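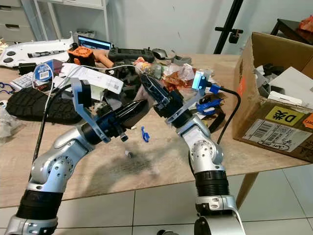

Skullell

I spent an afternoon at the Wovham open day in October, mostly to see the two-armed robot at a real bench, and I came home with a page of notes on my own workbench. So these are bench tips, with a robot in them!

First tip: clear a landing spot. The two arms had their grippers almost touching over the middle of the table, and that bit of open wood had only small stuff on it – a little blue clip, a small gray part. Everything else was heaped up around it: wrappers, a mouse, a laptop, a remote with two joysticks. My bench gets the same way, and I used to wait until I had time to clean the whole thing. Now I clear one patch big enough for both forearms and get to work.

Second tip: look at your cables before you move anything. One of those arms has a black cable running down the outside of it, out of the way of the fingers, and I went straight home and did the same with my soldering iron cord (two strips of hook-and-loop tape up the lamp post, and it hasn't dragged a cup of screws onto the floor yet).

Third tip: open the shipping box and leave it standing right at the table. Flaps folded back, smaller boxes and packing inside. I've started using one for anything I'm not sure about throwing out, and I go through it when it's full. My last one held 19 zip bags and the manual for a Braller drill I sold ages ago.

For tiny parts, the woman at the Hollis stand told me she tips hers into a muffin tin, 5 screws or 200, it doesn't matter. I tried it and I'm keeping it. Put a magnet under the cup with the steel ones – a cheap fridge magnet is fine.

Oh, and wrappers! Mine go in a coffee can clamped to the table leg. Empty it before it's full or they spring right back out at you.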